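Trellardale Maker Forum > Student Projects > Manipulation

Thread: Two-arm tape roll task, policy fails on the last roll

plilham_rk
Posting for the Plilham college robotics club. Two arms on a shared front rail, one overhead-ish fixed camera plus one on each wrist. The task is to move masking tape rolls between the table and a shallow tray, stacking them inside it. We are training by imitation from teleoperated episodes, 500 so far, all recorded by second years on the same bench.

Results on the current checkpoint: 82 per cent on placing a roll in the tray when the tray is empty. It drops badly once a stack is already in there. The typical failure is that the arm comes down short of the stack height and pushes the top roll sideways. 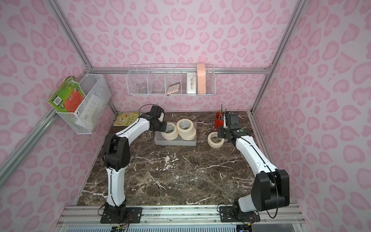 Action chunk is 500 ms, control at the usual rate for these arms, images resized before they go in. I have not changed the learning rate from the defaults in the MacDonald repo. What I would like to know is whether to record more data or change the observation first. Recording slots are limited until the end of September.

Réjean Kennedy, club lead

garnside_tom
What proportion of the episodes begin with rolls already stacked? If most start with an empty tray, the policy has learned one release height and you are seeing it applied everywhere.

plilham_rk
Fair question. I went through the log. Most start empty. The stacked starts were added late and only by one operator.

garnside_tom
Then I would stop there and fix that before touching anything else.

bench4_hollis
Disagree with stopping there. Fixed camera is looking at cream rolls on cream rolls. The edge between one layer and the next is low contrast and you are downsampling it. More data with the same view gives you more of the same ambiguity. Can you post what the wrist cameras see?

plilham_rk
One from the wrist. The tray sits to the right of the fingers in this view.
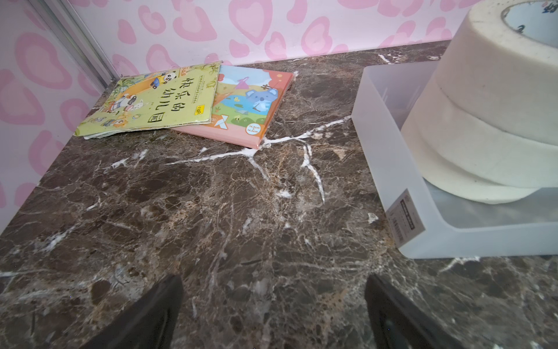
Wrist view, tray and stacked rolls at right, gripper open over bare marble.

bench4_hollis
Thanks. The seam between the two rolls is readable there at full size. What resolution does it go in at?

plilham_rk
Lower than that. I would have to check the config for the exact value, but the label on the tray is not legible after the resize.

bench4_hollis
That supports my point. Crop first, then resize. You are spending a lot of pixels on marble.

garnside_tom
A fixed crop on a moving camera is asking for trouble. When the wrist rotates the tray leaves the crop. I tried it on the Garnside bench last year and grasp success went down.

bench4_hollis
Your bench had a narrower lens, so you had less to throw away. I am talking about trimming the margins, keeping both fingertips in.

kestrel_m
Side issue, but has anyone considered the background? The books in the back left corner are the most saturated thing in that wrist picture. If they stayed in one place for all the episodes, the policy may be localising off them. Move them and see whether placement shifts.

plilham_rk
They have not been moved on purpose. I can't swear they were never knocked. The wall covering is fixed and the same on the back and sides.

kestrel_m
Then test it. Same checkpoint, same start, books in, books out. It costs you an afternoon and no training time.
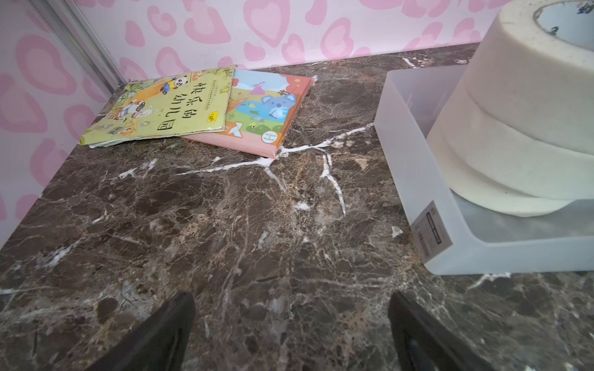 plilham_rk
Will do the book test first since it needs nothing recorded. For the other two, the plan as it stands:

1. Log the starting stack height for each episode from now on.
2. Record the next batch with stacked starts only, 2 operators at minimum.
3. Train one run on the old crop and one on the trimmed crop, same data.

garnside_tom
Keep 3 separate from 2 or you will not know which one did it. Retrain on the old episodes with the new crop before you add the batch.

bench4_hollis
Agreed on that. Also worth plotting commanded wrist height at release against the logged stack height. If it comes out flat you have your answer and I will concede the data argument.

plilham_rk
Noted. The existing episodes have joint positions only, so I need to run them through forward kinematics to get height. One of the second years has a script that nearly works.

garnside_tom
Check the base offset in it. The two arms do not share an origin.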